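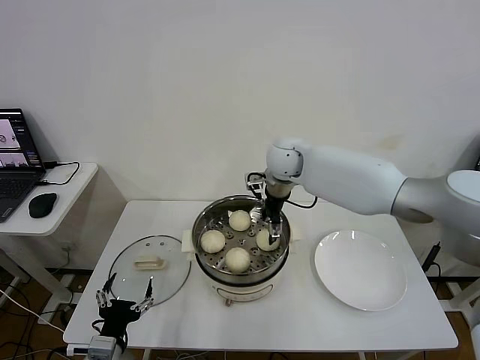 我想请教大家，用电蒸锅做馒头，怎样才能让表面光滑？我学做馒头已经超过七个月，味道家里人都说可以，但是表面总是不好看。锅盖拿下来的时候，馒头还是圆的，过一会儿上面就起了皱纹。从图里可以看到，馒头又白又圆，就是顶上有一点皱，不太严重，可是和店里卖的比起来差别很明显。馒头之间我也留了空，没有挤在一起。

我先把我的做法写清楚，这样大家比较容易判断。中文不是我的母语，如果有的词用得不对，请原谅，也欢迎改正。

面粉是普通的中筋面粉，在Tralstead的超市买的。酵母是干的那一种，先用温水化开，我用温度计量过，水是39度。和面用手，大概揉到面团不粘手为止。然后放在大碗里，盖湿布，等它变成原来的两倍大。这一步冬天很慢，二月的时候我等了整个上午，后来我把碗放在暖气旁边，又发得太快，面里有酸味。

发好以后，我再揉一次，把气排出来，分成小块，搓圆。之后直接放到蒸盘上。蒸盘是不锈钢的，有很多小圆孔，我有时候垫纸，有时候只刷一点油。然后加冷水，盖盖子，转旋钮，开始蒸。

盖子是透明玻璃的，上面有几个小小的出气孔。我喜欢这个玻璃盖，因为可以看里面，可是很快玻璃上就都是水珠，什么也看不见了。我怀疑水珠滴在馒头上面，所以皮变得不好。我妈妈的邻居用竹的蒸笼，她的馒头从来不皱，她说竹子会吸水。我暂时不想买竹蒸笼，厨房的柜子已经放不下了。

时间到了以后，我马上打开盖子，把馒头拿到一个大的白盘子上。有时候底下湿湿的，粘在盘子上，撕下来的时候皮就破了。所以我还有一个小的疑问：馒头蒸好以后放在平的盘子上，对不对？还是应该放在架子上？

我试过以下的改变：

- 少放一点水和面。结果馒头变硬，皱纹还在。
- 多放一点酵母。结果更皱，有一个还塌了下去，像被手按过一样。
- 换了Hawthorne牌的面粉。颜色白一些，别的没有差别。
- 用毛巾包住盖子。毛巾的角掉进了锅里，我不敢再试。

请有经验的朋友告诉我，应该从哪一步开始改。先谢谢大家。

*蒸汽初学者，2024年9月5日*

---

**Wirnell的面团**

你好，你写得很仔细，比很多人只写一句“为什么我的馒头皱了”容易回答多了。我也是在国外长大以后才学做馒头的，你说的这些失败，我几乎都经历过。我按照你的步骤说我的看法。

首先是开盖子的时间。你写“马上打开”，我认为这里最值得先改。锅里面是热的蒸汽，外面的空气凉很多，盖子一下子打开，馒头里面的气突然收缩，皮来不及跟着收，就皱了。请你关了火（你的是电的，就是把旋钮转回去），然后等一下，不要碰盖子。我一般等2分钟。之后先把盖子打开一条小缝，让蒸汽慢慢出来，再完全拿走。拿盖子的时候要平着往旁边移，别在馒头上面翻过来，不然盖子上的水会全部倒下去。

其次是第二次发酵。你的文章里，搓圆以后“直接”就加水开始蒸了。用冷水开始，水变热的过程中面团会继续发一点，有的人觉得这样足够。但是电蒸锅的水一般不多，热得很快，面团没有时间。我建议搓圆以后盖上布，放在蒸盘里休息，看到它明显变大一圈，拿在手里觉得轻了，再开始。怎么判断呢？用手指轻轻按一下旁边，如果慢慢弹回来，就是好了；如果马上弹回来，还要等；如果不弹回来，就是发过头了，这个时候蒸出来一定会皱，也可能塌。你多放酵母那一次，我猜就是这个情况。

第三是排气。“再揉一次”这句话我看不出来你揉了多长。第一次发酵之后要认真揉，用刀切开看，里面没有大的洞，才可以分块。如果里面有大气泡，蒸的时候气泡变大，拿出来以后气泡缩小，表面就会有坑或者皱纹。我没有力气的时候会用擀面杖把面擀成长片，折起来，再擀，重复几次，表面会变得很光滑，也比较省手。

关于水珠，你的怀疑有道理，但我觉得这是另一个毛病。水滴在馒头上，那个地方会变成半透明的、硬硬的一小块，颜色发黄，像没有熟。皱纹是整个顶上都有的细纹。你可以回去看一下你的馒头是哪一种。从照片看，顶上是轻轻的皱，我没有看到那种硬块，所以我先怀疑开盖和发酵。

毛巾的办法可以用，不过要把四个角拉到盖子上面，在把手那里打结。出气孔不要完全包得很厚，薄的棉布就够了。如果你还是觉得危险，中间可以快速擦一次盖子，但是这样会放走热气，我自己不喜欢。

最后是盘子。平的盘子可以用来上桌，刚蒸好的时候不太合适，热气出不去，底下就积水。先放在烤饼干用的架子上，或者在筷子上面架着也可以，等不太烫了再换到盘子里。底下如果粘在蒸盘上，用湿的手或者沾水的铲子从边上轻轻推，不要用力往上拔。垫纸比刷油可靠，我买的是有小孔的纸，蒸汽能通过。

我的建议是一次只改一个地方。下次先只改开盖子，别的都不动，这样你才会知道原因在哪里。我以前一次改很多，做好了也不知道是为什么做好的，下一次又不行了。

---

**爱吃早饭的人**

水放太多了吧。我家的锅水放少一点就好了。还有面粉要买贵的。

---

**Samura路的厨房**

上面第一位说得很全，我同意大部分，只补充几点，有一点意见不一样。

我不同意垫纸一定比刷油好。纸如果不够透气，馒头的底会湿，而且纸的皱褶会印在馒头上。我用湿的纱布，拧干以后铺平，蒸好以后把纱布翻过来，用一点冷水擦背面，就很容易撕开。缺点是纱布每次要洗，洗得不干净会有味道。要洗衣液的味道更不行，我只用热水煮。

温水化酵母，39度没有问题。但是你写面里有酸味，那是后面发得太久，跟水没有关系。放在暖气旁边要经常看，碗的一边热、一边凉，面团发得也不均匀，中间最好转一下碗的方向。我冬天把碗放在关着的烤箱里，旁边放一杯热水，烤箱不开，这样比较稳定。

馒头之间的距离，我看你留得很好。有的人为了一次多做，把蒸盘放得满满的，结果互相粘住，分开的时候侧面没有皮。你的锅不算很大，宁可分2次蒸。等第二次的那些生面团，如果天气热，要放进冰箱，不然等到轮到它们的时候已经发过头了。这个错误我犯过很多回，第一锅漂亮，第二锅全是皱的，我一直以为是锅的水不够，后来才想到是等得太久。

还有，面团不要太软。你说少放水馒头会硬，我觉得可能是减得太多。可以减一点点，然后揉的时间长一些，硬的面团揉久了会变软的，刚开始看起来干干的也不用急着加水，盖上布放一会儿再揉，会好很多。

皱的馒头也能吃，我家切成片，用平底锅煎到两面黄，蘸一点炼乳，孩子反而更喜欢。

---

**蒸汽初学者**

谢谢各位的回复！我昨天晚上试了第一位朋友的方法，只改了开盖子，等了2分钟才慢慢打开。皱纹少了，靠近把手那边的一个还有一点，别的都比以前光滑。我很高兴，拿给家里人看，他们说没有看出区别，不过我自己看得出来。

周末我打算试第二次发酵，用手指按的办法。关于“慢慢弹回来”，我还不太有把握是多慢，可能要多按几次才能学会。纱布我家里没有，Tralstead的店里好像只有药用的，不知道可不可以用来蒸东西，如果有人知道，请告诉我。

擀面杖我有，但是很短，只好把面分成两半来擀。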